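From: Halldóra Bundgaard
To: Flarnimgate allotments list
Subject: Re: Open day in March, power in the hut

Mbali Dlamini wrote:
> Can we run the soup and the tea urn off the one socket in the hut?
> Last year it tripped twice. Also, who has the key to the meter box?

Mbali,

Not both at once. Ea Kvaran looked at the wiring and says the socket is fine for one heating appliance. The urn can go on the long lead from the pump house, which has its own breaker. I have the key.

For the soup we can use the single-ring induction hob.

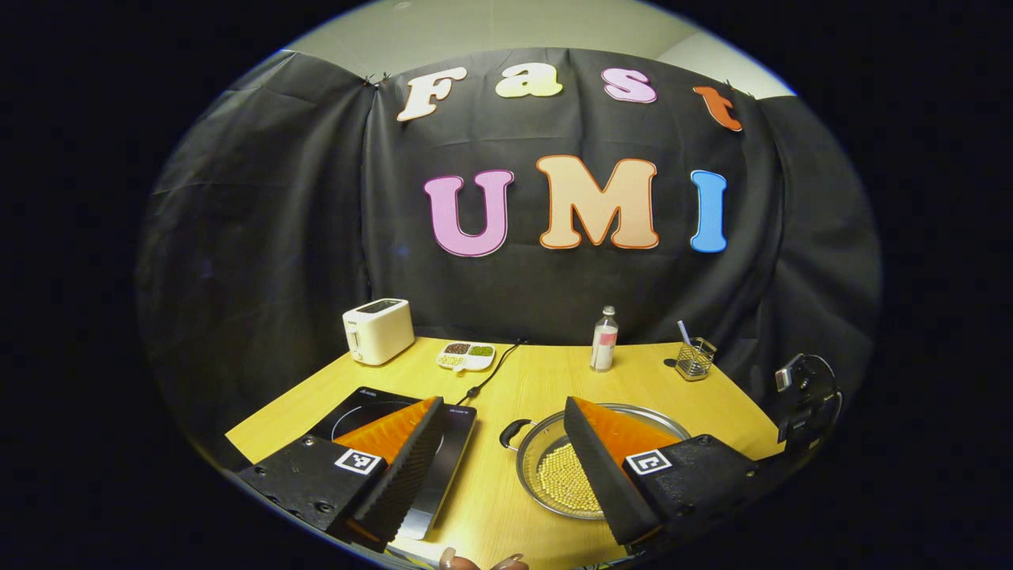
Induction hob on the table, with its black lead.

It needs a pan with a magnetic base, so please don't bring the old aluminium ones. Sille Briem has offered a 7 litre pot. Érica is making leek and potato and would like 3 people to help peel from 9 in the morning.

We printed 100 leaflets and they are nearly gone. If you still have a bundle at home, please drop it in the box by the gate.

The water goes back on the same week. Check your taps are shut.

Halldóra
Plot 605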